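From: Henk Groen
To: Bondthorpe Allotments list
Subject: Re: [bondthorpe] Hose sharing on the east side

Aicha Abou Zeid wrote:

> Could whoever has the east tap after 6 please coil the hose when
> they finish? I have stepped over it in the dark twice this week.
> Also, 36 plots on one tap is not a plan, it is a queue.
> Is anyone against splitting the evenings?

Not against it, Aicha, and I plead guilty to one of the two hoses. The other was Abdelkrim's, and he can write his own confession.

Splitting the evenings was tried before you joined. Plots 1 to 18 had the early half and the rest had the late half, and it held up until the first hot Friday, when every person on the east side discovered a dying tomato at the same moment.

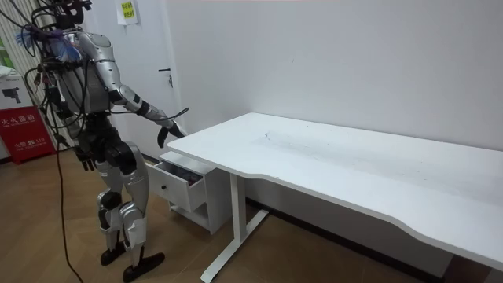
What I would rather see is a second tap. Mostafa got a price from Mulcahy last September and then the thread wandered off into slug pellets, where I believe it still lives. Mostafa, do you have that quote, and is it any good now?

In the meantime I can lend a splitter. It has two outlets, one of which leaks onto your left shoe, so stand on the right.

On the coiling: there is a hook on the post by plot 12. It has been there for years. I mention it with no one in mind but myself.

Henk
plot 61, far end, driest soil on the site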